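Build the boring half first

269 shares | 3 comments

I've been building a two-armed robot in a shared workshop since April, and I have an opinion to get off my chest: most of us hobby people buy the arms far too early. I did it, the guy at the next bench did it, and if you're reading this with a shopping cart open in another tab, you're about to do it too.

Arms are fun, I get it! You bolt one to the bench, you run the demo that came with it, it waves at you, and you feel like a genius for an evening. Then you want it to pick something up and put it somewhere, and you find out you own a very heavy paperweight with opinions about gravity. My first month at Bruvell (that's our workshop, the one behind the tile place) went almost entirely into cable routing and a power supply that hummed.

So I started over in simulation. I called the project Grestance, mostly because I wanted a folder name that wouldn't collide with anything, and I gave myself one rule – no touching the hardware until the simulated pair could handle groceries. Fruit, a cardboard box, a tray. That's the whole job. If it sounds small to you, please try it.

People at the workshop teased me a bit for this. There's a feeling in shared shops that if you aren't making sawdust or smelling like solder you're sort of freeloading on the heat. I think that's silly. Two arms that can reach the same spot can also smash each other in the same spot, and I'd much sooner have that happen on a laptop where the repair is one keystroke.
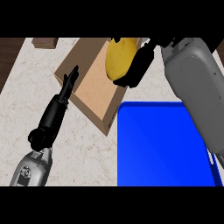 Grestance in simulation: right arm holding the fruit over the box, left gripper empty.

I spent ages on the countertop, by the way, and I'll defend that too. A flat gray floor is the default in pretty much every starter project, and it lets you get away with murder. Put in marble with some veining, a bit of dark wood, a glossy blue tray, and suddenly your vision code has to work for its supper. Mine fell over completely the first time I swapped the surface. It had been finding objects by looking for anything that wasn't gray, and I'd been so proud of it.

Now, the fair complaint about simulation is that it lies. It does. Simulated cardboard doesn't sag the way a box does after it's been through the rain on somebody's porch, and simulated fruit doesn't have a soft side. I ran 48 grasps in a row one night with a grip setting that I'm fairly sure would turn a ripe mango into a smoothie. You have to keep a list of the things you don't believe yet, and mine is long. Friction is at the top of it, underlined.

But the real bench lies as well, in its own way. It tells you the problem is the loose screw, or the sticky joint, or the extension cord, because those are the things you can put your hands on. I tightened screws for weeks on my first arm when the trouble was that I'd never worked out which arm was supposed to wait for the other. Once I could rerun the same reach over and over with nothing else changing, I saw it in an afternoon.

My other gripe is with the kits. I started with a Trikow controller and the getting-started guide went straight from unboxing to "now teach it a task," with 2 pages in between. I'd love to see one kit maker ship the simulated model first and make you wait for the metal.

The hardware goes back on the bench next month. I've cleared the shelf, I've bought a lemon.

Comments (3)

masson_bench: Agree on the arms, disagree on the marble. Get it working on the gray floor, then make it pretty. You'll burn out otherwise.

twoleftgrippers: The "which arm waits" thing cost me a whole winter. Are you using a fixed order or letting them negotiate?

solderandtoast: Counterpoint, I learned more from one snapped finger joint than from any simulator. Expensive lesson though.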